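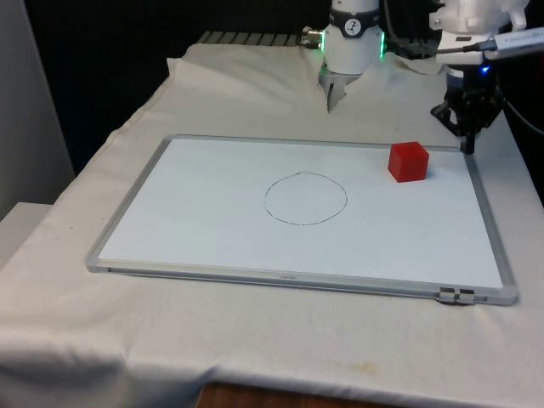 Section 8. Table, cloth and whiteboard

Do this before anything else goes on the table. Needs one person, two if the cloth is the big one.

1. Clear the table, wipe it, let it dry.

2. Lay the white cloth. Pull from the corners, not the middle. Smooth out any folds where the board will sit.

3. Whiteboard goes on top, flat, writing side up, long side running left to right. A slight angle is fine -- don't fuss with it.

4. Check the small metal clip bracket on the frame. Should be snug. If it slides, push it back on by hand, no pliers.

NOTE: Hereck boards and Tislow boards both work. Tislow frame is thinner so the bracket needs a firmer push.

5. Draw the circle. Black dry-erase marker, freehand. Doesnt have to be perfect, a small gap or wobble is fine.

6. Put the small red cube on the board. Outside the circle to start.

7. Press lightly on each corner of the board. If it rocks, theres a fold under it. Go back to step 2.

CAUTION: No permanent marker. If it happens anyway, go over the line with dry-erase and wipe while wet. Do not scrub the frame.

CAUTION: Keep loose cloth off the floor on the walking side. Tuck it under -- people trip.

Cleaning: dry wipe the board after every session, damp wipe once a week. Cloth in a cool wash, no bleach.

Spare cloths are part no. 327, brackets are 2299. Ask Jeferson Cavalcanti before opening the last pack of either.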